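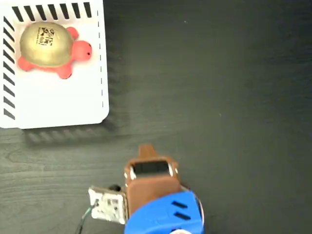

Vortragsnotizen: Zwei Greifer, ein Arm, billige Objekte
Werkstattreihe Bendden, 3. August 2019
Najwa Masri, mit Siham Tannous

Einstieg (kurz halten)

Guten Morgen. Ich spreche über den Vergleich, den wir im Juli gemacht haben. Zwei Greifer am selben Arm, dieselbe Steuerung, dieselben Objekte. Wir wollten wissen, welchen der beiden wir für die nächste Ausbaustufe von Simard nehmen. Zahlen kommen im mittleren Teil, am Ende zeige ich, was wir noch nicht wissen.

Kurz fragen, wer im Raum selbst mit gedruckten Fingern arbeitet. Danach entscheiden, wie lange ich beim Material bleibe.

Aufbau

Greifer A haben wir selbst konstruiert, die Finger sind starr und gedruckt. Greifer B kommt von Akorow und hat nachgiebige Finger. Der Wechsel zwischen beiden dauert mit Kalibrierung etwa 40 Minuten. Deshalb haben wir blockweise getestet: erst alle Objekte mit A, dann alle mit B. Das ist ein Nachteil, ich sage das lieber gleich, sonst kommt die Frage sowieso von Jamshid.

Kameras: eine fest montierte über dem Tisch, eine nah am Greifer. Die obere reicht, um das Objekt zu finden. Für die letzten Zentimeter ist sie zu grob, vor allem bei glänzenden Oberflächen.

Objekte

Spielzeug und Bälle. Auswahlkriterium war, dass die Formen gewölbt sind und man die Sachen leicht nachkaufen kann. Glatte Kuppeln sind für parallele Finger unangenehm: Wer zu hoch ansetzt, rutscht ab, wer zu tief geht, stößt auf den Tisch. Bei Bällen kommt dazu, dass sie wegrollen, sobald ein Finger früher Kontakt hat als der andere. 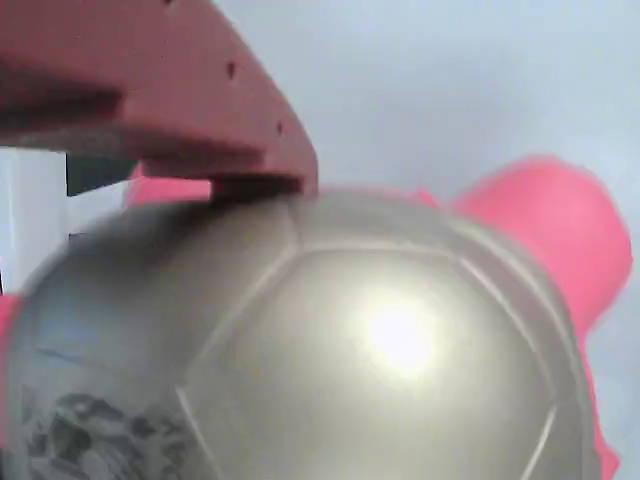
Beim Ball haben wir lange über die Ansatzhöhe diskutiert. Liegt der Finger oben auf, drückt er nur nach unten, und der Ball gibt nach oder weicht aus. Wir fahren jetzt erst seitlich neben das Objekt und senken dann ab. Das kostet Zeit, macht die Versuche aber vergleichbar.

Erhabene Nähte helfen, wenn die Fingerkante dahinter Halt findet. Auf einer glatten Fläche direkt daneben sieht das Ergebnis anders aus. Die Drehlage des Balls haben wir in der ersten Woche nicht notiert. Carla Awad hat das bemerkt, ab der zweiten Woche steht sie im Protokoll.

Zahlen

Insgesamt 1640 Griffversuche. Davon sind 900 mit Greifer A gelaufen, der Rest mit B. Die ungleiche Verteilung kommt von einem Kabelbruch am Greifer B, der uns drei Tage gekostet hat.

Greifer A lag über alle Objekte bei 77 Prozent Erfolg. Erfolg heißt bei uns: angehoben, fünf Sekunden gehalten, am Ziel abgelegt. Greifer B war bei Bällen besser und bei kleinen, flachen Sachen schlechter. Eine Gesamtzahl für B zeige ich nicht, die erste Woche fehlt dort zur Hälfte. (Falls jemand nachhakt: Tabelle liegt im Ordner Fleteden, ich schicke sie rum.)

Typische Fehler bei A:
Finger setzt auf statt daneben.
Objekt kippt beim Schließen.
Kamera meldet die Kante falsch, weil Licht von oben spiegelt.

Typische Fehler bei B:
Finger verdreht sich unter Last.
Kleine Teile rutschen zwischen den Fingern durch.

Steuerung

Hier langsamer sprechen. Die Schließkraft wird bei uns nur über den Motorstrom geschätzt, einen Kraftsensor im Finger gibt es nicht. Für harte Objekte geht das. Bei weichen steigt der Strom so flach an, dass die Schwelle mal zu früh und mal zu spät greift. Siham Tannous hat eine zweite Schwelle eingebaut, die auf den Weg des Fingers schaut. Damit sind die Abbrüche seltener geworden, eine saubere Auswertung dazu fehlt noch.

Sie übernimmt an dieser Stelle und zeigt die Kurven. Danach wieder ich.

Was offen ist

Beleuchtung. Wir hatten Tageslicht und Deckenlampe gemischt. Für den nächsten Durchgang wollen wir diffuses Licht von zwei Seiten.

Reihenfolge. Nächstes Mal wechseln wir die Greifer nach jedem Objekt, auch wenn es länger dauert.

Verschleiß. Die gedruckten Finger sind nach den Versuchen an der Spitze glatter als vorher. Gemessen haben wir das nicht.

Vorläufige Entscheidung: Simard läuft erst einmal mit Greifer A weiter, die Finger werden neu gezeichnet, mit dünnerer Spitze. Greifer B bleibt für die Bälle montierbar.

Fragen. Wenn es um Kosten geht, an Siham Nasr verweisen, sie hat die Bestellungen gemacht.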